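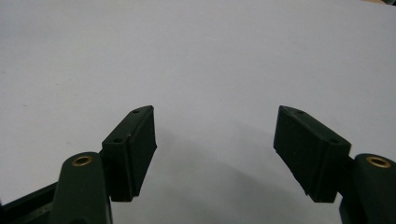 Agnes Blomqvist

Courses Packaging Technology Timetable Reading List Contact

Programs > Packaging Technology > Unit 4 > Handout: Corrugated Board in Storage

Unit 4. Corrugated Board in Storage: Moisture, Stacking and Load Life

November 2022

1. Purpose of this handout

These notes accompany the fourth unit and should be read before the laboratory session. Students are expected to know the parts of a corrugated board (liners, medium, flute) and the common flute sizes from Unit 3. Printing and surface coatings are treated separately in Unit 6.

2. Box strength and what reduces it

The compression strength given on a supplier's data sheet is measured on an empty, freshly made box under a short, steadily increasing load. A box in a warehouse is loaded for weeks. It may be damp, and it has usually been handled several times before it reaches the bottom of a stack. The laboratory value must therefore be reduced before it is used for planning.

The main causes of loss are as follows.

Moisture. Paper takes up water from the air until it is in balance with its surroundings. As moisture content rises, the fibers soften and the board loses stiffness. Recovery on drying is incomplete, and repeated changes in humidity do more harm than a constant level.

Time under load. Board creeps. A box that carries a given weight safely for an hour may fail under the same weight after a month.

Stacking pattern. Most of the load is carried by the four vertical corners. Column stacking keeps the corners in line. Interlocked stacking gives a steadier pallet but places corners over the weaker side panels.

Overhang. Where a box extends past the pallet deck, the unsupported corners carry very little, and the remaining corners must take the difference.

3. Worked case: the Brudov warehouse

The figures below come from the course exercise set prepared by Lech Jabłońska. A box has a measured compression strength of 2,000 newtons. Each filled box weighs 16 kilograms, and boxes are column stacked five high on one pallet.

The bottom box carries four boxes, or 64 kilograms. Taking 9.81 newtons per kilogram, the load is 628 newtons. Dividing the measured strength by this load gives a ratio of 3.2.

The exercise requires a ratio of at least 3 for dry storage and at least 5 for humid storage. The stack is accepted in the first case and refused in the second. For humid storage the permitted load is 400 newtons, so that only two boxes may stand on the bottom one — a stack of three. These limits apply to the exercise only and should not be carried over to other grades of board.

4. Preparation for the laboratory session

Read Chapter 3 of the Dahlgren course reader. Condition records from October are kept in the laboratory binder and may be copied. Samples must remain in the conditioning room until the test begins, and results from creased samples are to be marked as such and left out of the mean.

Reports are submitted to Eilif Eklund. Questions on the calculation should be addressed to Afiq Govindasamy.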